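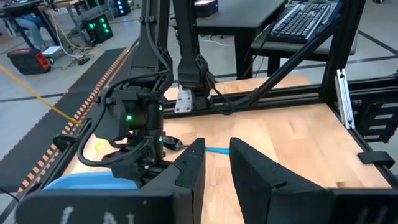
Ticket 174 – Tindon bench, wooden top rubbing against the frame

Status: Closed
Product: Tindon bench, butcher-block top, black aluminium frame
Opened by: Vasilis Yordanov, Hawthorne workshop
Handled by: Mackenzie Ouellet, Kosunance bench support

Opened, 09:10

We have a Tindon bench with the light wooden top, the one made up of long strips. The black aluminium runs along the far edge and up the right side. For the last fortnight the top has creaked when anyone leans on the right-hand side, and the far right corner now stands a little higher than the rest. If I lay a steel rule across that corner it rocks. It did not do this when the bench was put together in March.

The photo attached to this ticket shows the top and the frame. There is a shallow light-blue bin on the left. I have already nipped up the leg bolts and it made no difference.

Can you tell me if the top is faulty or if we have put it together wrong?

Reply, 10:25, Mackenzie Ouellet

Thank you for the photo. I can see which top you have, and the frame on the two sides you mention, but the fixings are all underneath so I need a few answers.

1. Is there any gap left between the wood and the aluminium on the right side? A strip of thin card will do as a feeler.
2. Are the fixing screws underneath in the round holes or the slotted holes of the brackets?
3. Has the top been oiled or washed down recently?
4. Is there a heater or an outside door near the bench?

Please don't plane or sand the edge yet. A trimmed top can't be exchanged.

Reply, 11:40, Vasilis Yordanov

1. No gap at the far right corner, the card won't go in. It slides in easily at the front right.
2. Round holes, all of them. I didn't know there were slotted ones until I got underneath with a torch just now.
3. Oiled once in April with Totero worktop oil, top face only. It gets wiped down with a damp cloth most evenings.
4. Roller door, not far from the right-hand end. It is open a good part of the day for deliveries.

The top measures 700 front to back on the left and a shade over that on the right. I haven't got anything better than a tape measure here, so take the shade with some caution.

Reply, 13:05, Mackenzie Ouellet

That explains most of it. The wood takes up moisture and gets wider across the strips. It needs to slide a little on its brackets as it does. In the round holes it is held tight, so it pushes against the frame and lifts where it can. Oiling only the top face makes it worse, as the underside is still bare and takes in damp faster.

The older instruction sheet shows the round holes in step 6. That drawing is wrong and has been replaced. I have emailed you the new sheet.

What to do:

1. Clear the top and take off anything clamped to it.
2. Loosen every fixing screw underneath by two turns. Do not take them out.
3. Leave it overnight.
4. Check the far right corner with the steel rule again.
5. Move the screws to the slotted holes one bracket at a time, working from the left. Set each screw in the middle of its slot.
6. Tighten until the washer stops turning by hand, then a quarter turn more.
7. Oil the underside, two thin coats.

For the underside allow 100 ml a coat. You will want to do the end grain as well.

Reply, next day, 08:20, Vasilis Yordanov

Steps 1 to 4 done. There was a loud crack when the third screw came loose – no split that I can find, I think it was just the tension going. The rule still rocks this morning but less than it did. Creak has gone.

One of the brackets at the back has a stripped screw. It spins without biting.

Reply, 09:00, Mackenzie Ouellet

Crack with no split is common when the fixings have been holding the wood back. Look again along the joins between the strips in good light, and if you can't get a thumbnail into any of them the top is sound.

For the stripped hole, the slot will put the screw into fresh wood, so leave the old hole alone. Spare screws and washers are in today's post. Please don't use longer ones, they will come through.

Reply, four days later, 15:50, Vasilis Yordanov

Screws arrived. All fixings moved to the slots, underside and end grain oiled. It took more oil than you said, mostly on the ends. Card now goes in along the whole of the right side, tight at the far corner but it goes. The rule sits flat apart from the last few centimetres. No creak.

Can we go on wiping it down at night?

Reply, 16:15, Mackenzie Ouellet

Yes, with a well wrung cloth, and dry it off after. Try the corner again in a month. If the card stops going in, reopen this ticket and we will look at swapping the top.

Old instruction sheet reported to the documents team. Closing.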